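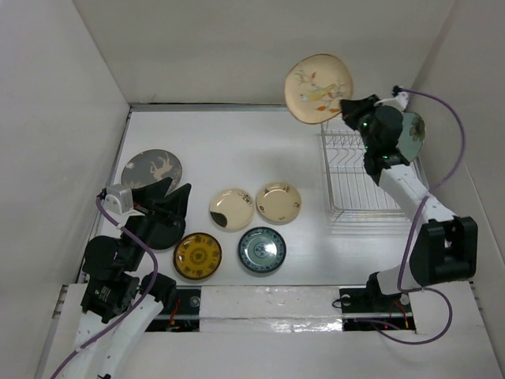

Fivwood Mobile, Client Support Team
Frequently asked questions

What kind of apps do you build?
We build mobile apps for small and medium companies, mostly for booking, orders and internal work of field staff. We do not make games.

Do you write for both iPhone and Android?
Yes. In most projects we use one shared code base for both. If your app needs very special functions of the phone, we may propose two separate apps, and then the price is different.

I have only an idea, without any document. Can I contact you?
Of course. Please write us one page in your own words: who will use the app, and what this person must be able to do with it. After we receive it, we invite you to a first call. The call is free of charge.

How long does a first version take?
A usual first version takes 17 weeks from the signed offer. This includes the design, the programming and the testing. It does not include the time for review by the app stores, which we can't influence.

How often will I see the progress?
Every 2 weeks you get a test version on your own phone, together with a short list of the changes. Please send your comments within three working days, so that we can put them in the next plan.

Who owns the source code?
You do, after the last invoice is paid. We hand over the complete repository and the access to all accounts. Our own library Tirnau stays our property, but you receive a license to use it in your app without a time limit.

What is Bawa?
Bawa is our ticket system. Each client receives a login at the start of the project. Please report errors there and not by email, also when the error seems small to you. A screenshot and the model of the phone help us very much.

How many users can my app have?
Our standard hosting package is made for over 1000 active users per day. For bigger numbers please ask us before the launch.

Can you take over an app made by another company?
Sometimes. First we have to read the code, and this check is paid by the hour. We did it for the delivery app Trullach, where we kept the server part and wrote the screens new.

Do you offer maintenance after the launch?
Yes, with a yearly contract. The prices are adjusted each October.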